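Teaching by Demonstration: Questions We Get Asked

Does the robot learn a job after being shown it once?
No. Treat any sales page that says so with care. For the sorting task we set up in April, the plan called for 1000 demonstrations before training even began, and that was for one box and one kind of part. Change the box and you should expect to record more.

What does "by hand" mean?
A person holds a pair of grippers and does the job with them. The robot arm can be somewhere else, or not bought yet. It sounds easier than it is. You lose most of the feeling in your fingers, and people who are quick with their own hands slow right down.

Why not just drive the real arm by remote control?
You can, and we do for some tasks. Remote control has one clear advantage: whatever you record, the arm has already managed to do. With hand-held grippers, a person can reach in at an angle the arm will never copy. Skadus, the software we use, flags some of these recordings. It misses others, so somebody still has to check.

What kind of task is worth showing?
Small, dull and repeated. Putting parts into a divided box is a fair test because the cells are small and a sloppy grip shows up fast.

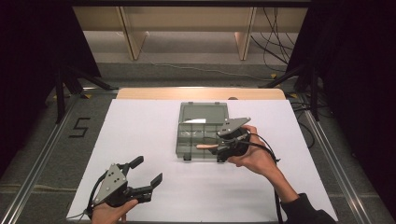 Small-parts task with two hand-held grippers and a compartment box.

Do both hands have to work all the time?
No, but both are recorded. If the second hand drifts about while it waits, the robot may learn to drift too. Odair Peixoto, who runs our recording sessions, stops people for this more than for dropped parts.

Should bad attempts be thrown out?
Some of them. We keep a fumble if the person recovers in a way we would want the robot to copy. In one batch we threw out 57 recordings and the results got better, though we can't say for sure that this was the cause. Nona, the model we train, was updated that same month.

Will it save money?
Ask again after a full season. The vendor's estimate left out labor for recording and checking, and those are the big costs – at least for us. Queiroz, our smaller site, looked at the same numbers and decided to wait.

Can Iltent record demonstrations for my shop?
Yes, if you send us the real parts and the real box. We don't work from drawings.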